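Back on the Treltwood server, January 2018

OK so I said I'd stop playing this thing after November. Didn't happen. 26 more hours on the clock and most of that was the same convoy escort, over and over, on the Kekov map.

Quick version for anybody who hasn't tried it. You fly the helicopter, the trucks drive themselves, and there are launchers in the hills that only wake up when you're past them. First ten tries I flew high. Dead. Then I flew down the river and clipped the power lines at Hartley. Also dead, and slower.

What finally worked for me was flying sideways. Sort of. Keep the ridge on your left, stay under 340 feet, speed down to 72 knots and crab along so the sight can see over the top. Feels awful. The trim fights you the whole way and my left hand was cramping by the second bridge. But the launchers need a clean line and you just dont give them one.
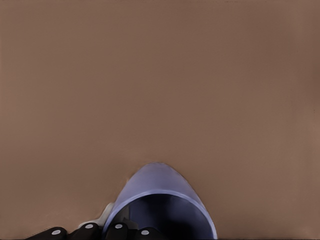 Plirkville Pete

Anyway. Controls. I rebound everything again, which I do every time I get mad at a mission. Countermeasures are on the thumb now, trim is on the pinky switch. Zoom went to the throttle and I hate it, so that'll change. If you still have flares on the keyboard, move them tonight. You will not find that key in time.

Couple more things on the convoy:

The trucks stop if you get too far ahead. No warning, no radio call. I lost a whole run waiting at the far end for trucks that were parked back at Hartley.

Don't shoot the first radar. I know. It's right there. But it sets off the second group and those guys are mean. Leave it alone until the trucks are over the bridge, then go back for it if you've got fuel.

Fuel! Take more than the briefing says. I landed with the low light on twice and ran dry once, in sight of the pad.

Best score so far is 181, which got me nowhere near the top of the Treltwood board. Don't care. Well I care a little. The guys up top are doing it with all the trucks alive and I have never got more then half of them home.

Going to try the night version next. Same map, same hills, goggles on. Will probably hit the same power lines.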